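Planning a Regional Trade Evening at the Edidholm Hall: Report of a Student Project in Event Management

Second-year module, Brendel College
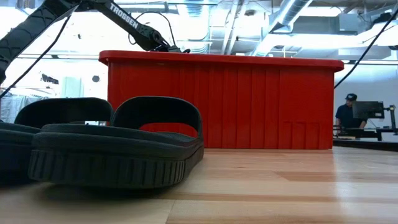
The task of our group was to plan and run one evening event for small companies in the region. The partner was Okska, a local business network, which gave us the theme "Working with your neighbours" and a budget, and left the other decisions to us. The work began in January and the event was held in March.

1. Choice of venue

We compared 2 venues, the Innes Hotel and the Edidholm Hall. The hotel has its own kitchen and a better car park, but its largest room is divided by pillars, and guests in the back rows would not see the speaker well. The hall is plain and has room for 600 standing guests. We chose the hall and ordered the food from outside. This made the catering more expensive than we had planned, and we had to give up the printed programme.

2. Invitations

Okska sent the first invitation by e-mail to its members. The answers came slowly. After two weeks we wrote a shorter text with the starting time in the first line, and after this the registrations went up. On the evening itself 457 guests came through the door.

3. The evening

Doors opened at 6 p.m. We had only one registration desk and the queue reached the street, so the opening speech started 30 minutes late. The main talk was well received, and many guests stayed near the stage to ask questions. The discussion tables were less successful. They stood too close to the buffet and it was difficult to hear the person opposite.

4. What we would change

A second desk is necessary for an event of this size. We would also place the discussion tables in the side room, which stayed locked the whole evening because we had forgotten to ask for the key. The feedback form was sent four days later, and this was too late. Few guests filled it in, therefore our results on satisfaction are weak and we do not present them as percentages.

The budget table and the text of both invitations are in the appendix.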